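Startseite > Texte > Kurze Prosa > Die Wartezeit

Diese Website verwendet Cookies. Mit der weiteren Nutzung erklären Sie sich damit einverstanden. Einstellungen ändern

Die Wartezeit

Im Februar fing ich bei Banow an, als Bewerterin. Der Vertrag war auf ein halbes Jahr befristet und die Arbeit in zwei Sätzen erklärt. Ich sah mir Versuche an und schrieb vor jedem Versuch auf, ob er gelingen würde. Danach schrieb ich auf, ob er gelungen war.

Das Verfahren kam von Studwood. Dort hatte man sich darüber geärgert, dass Leute, die Roboterversuche beurteilen, hinterher immer alles gewusst haben wollen. Also sollten wir vorher etwas hinschreiben, eine Zahl zwischen 0 und 100, und die Zahl durfte nicht mehr geändert werden. Das Formular sperrte sich, sobald der Arm losfuhr. Wer zu langsam war, hatte für diesen Durchgang keine Zahl, und das stand dann auch so in der Tabelle.

Wir waren zu zweit im Zimmer, manchmal zu dritt. Gesprochen werden durfte zwischen den Durchgängen, währenddessen nicht. Ich saß so, dass ich die Bildschirme der anderen nicht sehen konnte, und nach einer Woche sah ich auch nicht mehr hin.

Am Anfang gab ich fast immer 70. Das ist eine Zahl, mit der man nicht auffällt. In der ersten Auswertung stand neben meiner Kennung, meine Angaben enthielten keine verwertbare Streuung. Das war nicht böse gemeint, es war der Name einer Spalte. Ich ging trotzdem an dem Tag ohne Mittagessen nach Hause und nahm mir vor, genauer hinzusehen.

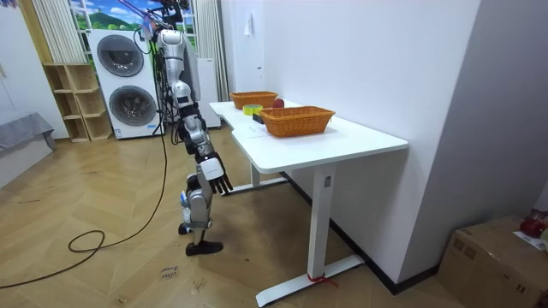 Die Vorhersage musste fallen, solange sich noch nichts bewegte. In diesem Abschnitt gab es wenig, woran man sich halten konnte. Der Arm hing gerade herunter, die Finger zeigten nach unten und waren noch unterhalb der Tischkante. Oben auf der Platte standen die beiden Körbe, und der Apfel lag neben dem hinteren. Ich versuchte es zuerst mit den Abständen. Lag der Apfel dicht am Korb, gab ich weniger, lag er frei, gab ich mehr. Das half ein bisschen, aber das konnte der Rechner auch. Er bekam dieselben Abstände und hatte schlicht mehr Geduld damit.

Im April wurden meine Zahlen besser. Ich merkte es nicht selbst, ich erfuhr es aus der Auswertung. Bei den Fehlversuchen lag ich jetzt vor dem Vorhersagemodell, und zwar deutlich genug, dass mich die Projektleitung zu einem Gespräch bat. Es fand in der Teeküche statt, weil der Besprechungsraum belegt war. Ich wurde gefragt, worauf ich achte. Ich sagte, auf den Apfel. Man fragte, worauf noch, und ich sagte, auf die Körbe. Beides wurde notiert.

Auf dem Heimweg war mir klar, dass es nicht stimmte. Ich hatte an dem Nachmittag mehrmals eine niedrige Zahl eingegeben und dabei überhaupt nicht auf den Apfel gesehen. Ich hatte die Zahl einfach gewusst. Das ist ein unangenehmer Zustand für jemanden, der dafür bezahlt wird, etwas aufzuschreiben.

Ich fing an, mir zu Hause Notizen zu machen, was nicht verboten war, aber auch nicht vorgesehen. Wie das Licht war, ob ich müde war, welche Nummer der Durchgang hatte. In dem Heft steht seitenlang nichts Brauchbares. An einem Montag schrieb ich: »Lange gewartet, 20 gegeben, stimmte.« Zwei Tage später noch einmal, mit anderen Worten. Dann zog ich einen Strich unter die Seite und schrieb auf die nächste nur noch Wartezeiten. Ich hatte keine Stoppuhr und zählte im Kopf.

Zwischen der Freigabe und der ersten Bewegung lag immer eine Pause. Alle wussten das. Das System rechnete in dieser Zeit seinen Weg aus, und niemand hatte sich je dafür interessiert, wie lange das dauerte, solange es irgendwann losging. Bei den Durchgängen, die später schiefgingen, zählte ich bis 13, bis 14, einmal bis 15. Bei den anderen kam ich selten so weit. Die Pause war also länger, wenn es schlecht ausging. Das war alles, was ich gefunden hatte, und es hatte mich den halben Vertrag gekostet.

Ich schrieb es auf eine Seite und schickte sie an die Projektleitung. Die Zeiten ließen sich aus den Protokollen nachträglich herausholen, auf die Millisekunde, viel besser als mit meinem Kopf. Bei Kokkinos, wo die Steuerung herkam, brauchte man dafür einen Tag. Der Zusammenhang war da. Er war schwächer, als ich geglaubt hatte, aber er war da, und er stand auch in den Durchgängen aus der Zeit, bevor ich angefangen hatte.

Danach änderte sich die Arbeit. Die Vorhersage wurde geteilt. Eine Zahl gab man wie bisher ab, vor der ersten Bewegung, die zweite in dem Augenblick, in dem die Hand über dem Tisch war. So wollte man sehen, wie viel allein aus der Pause kam und wie viel aus dem, was man danach noch sehen konnte. 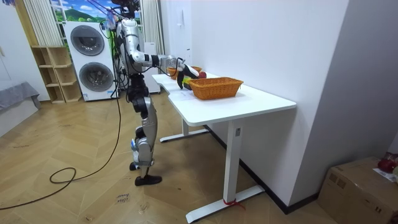
Fellgate schrieb zurück, man halte das Ergebnis für richtig und das Verfahren für erledigt. Wenn die Bewerterin nur die Rechenzeit der Maschine ablese, brauche man keine Bewerterin, dann nehme man gleich die Rechenzeit. Die zweite Zahl sei ein netter Gedanke, komme aber zu spät, denn zu diesem Zeitpunkt müsse das System längst wissen, ob es weitermachen wolle. Man empfehle, die Pause als Messwert zu übernehmen und die Reihe abzuschließen.

Ich las die Nachricht zweimal. Sachlich gab es daran wenig auszusetzen. Die Projektleitung fragte mich, ob ich etwas erwidern wolle, und ich sagte, ich würde gern die laufende Reihe zu Ende bewerten. Das wurde genehmigt, vermutlich, weil mein Vertrag ohnehin noch lief.

In diesen letzten Wochen gab ich zwei Zahlen ab, wie es verlangt war. Ich versuchte, beim ersten Mal nicht mitzuzählen. Es ging nicht. Ich sagte mir Adressen vor, Telefonnummern, einmal die Haltestellen der Linie, mit der ich zur Arbeit fuhr, und kam immer bei derselben Haltestelle an, wenn der Arm sich hob. Fuhr er erst eine Haltestelle später los, war meine Zahl niedrig.

Die letzte Auswertung ist vom 23. Juni 2021. Bei der zweiten Zahl lag ich noch immer ein wenig vor dem Modell, auch nachdem man die Pause herausgerechnet hatte. Der Rest war klein, und im Bericht steht dafür das Wort »ungeklärt«. Es gibt eine Fußnote, in der die Bewerterinnen nach ihren Kennungen aufgeführt sind, meine ist die dritte.

Das Heft habe ich mit abgegeben. Auf der letzten beschriebenen Seite stehen die Haltestellen untereinander, ohne Überschrift. Ich habe überlegt, ob ich die Seite heraustrennen soll, und habe sie dann dringelassen. Am Empfang bekam ich eine Quittung dafür.

Kontakt | Impressum | Datenschutz | © Alle Rechte vorbehalten | Nach oben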